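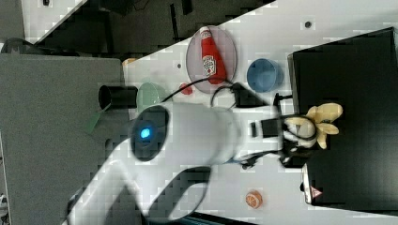 1/ Can a robot tidy up after tea yet? A thread

I've been banging on about this since November so I may as well write it all down in one place. Short version: sort of, slowly, and please don't give it anything squashy.

2/ For anyone new, I run the stockroom at a toy and kitchenware shop, and I've got two kids at home, so my whole life is putting things back where they came from. If a machine wants that job it can have it with my blessing.

3/ The clearing-up test is the one I care about. Plates, bowls, a cup on its side, a ketchup bottle, half an orange or whatever it is, and a cuddly toy in the middle of it all. Basically my kitchen table at 6pm, minus the crying.

4/ Soft toys are the bit I find fascinating! A yellow plushie with lobes sticking out all over has no obvious handle. You or I would just scoop it up by whichever bit was nearest. An arm with two fingers has to pick a bit and commit.

5/ And then there's the cup. A cup on its side can roll, and it needs turning the right way up before it goes anywhere. My youngest managed that at two. I've yet to see an arm do it in a way that made me put the kettle on and leave it to it.

6/ My mate Sverre Engebretsen fixes packing machines at Vircombe and he reckons I'm being unfair. His line is that a shop floor is easy because you get to choose what turns up. Same box, same place, all day long. "Your kitchen is the hard one, you lot are animals." Fair.

7/ He's right about the boxes though. We had a Tovik on trial in the stockroom, only doing cartons, and it got through 80 in a morning without dropping one. Then someone sent down a bag of bath sponges and it just sort of hovered.

8/ Lucie Bouchard asked in the replies whether I'd have one at home. Depends on the price, and on whether it knows the difference between rubbish and a drawing that looks like rubbish. I fail that one about once a week and I hear about it for days.

9/ Also the speed! Everyone shares these clips sped up. Find one at normal speed and time it. The last one I timed took 3 minutes to move a bowl and a spoon. I could have done the table, the floor and most of the hoover bag.

10/ BUT. If it's slow and I'm asleep, do I care? I don't think I do. Let it potter about all night as long as it doesn't wake the dog. That's the version I'd pay for.

11/ So, my scores. Boxes: yes, now. Plates and bowls: nearly. Soft toys: getting there, and good fun to watch. Sauce bottles with the lid not done up: absolutely not, keep it away from my curtains.

12/ Sverre wants me to come and see the new line at Vircombe next month, so I'll add to this when I've been. If you've got one of these doing an actual chore in an actual house, tell me which chore and how long it takes. Unsped-up videos only please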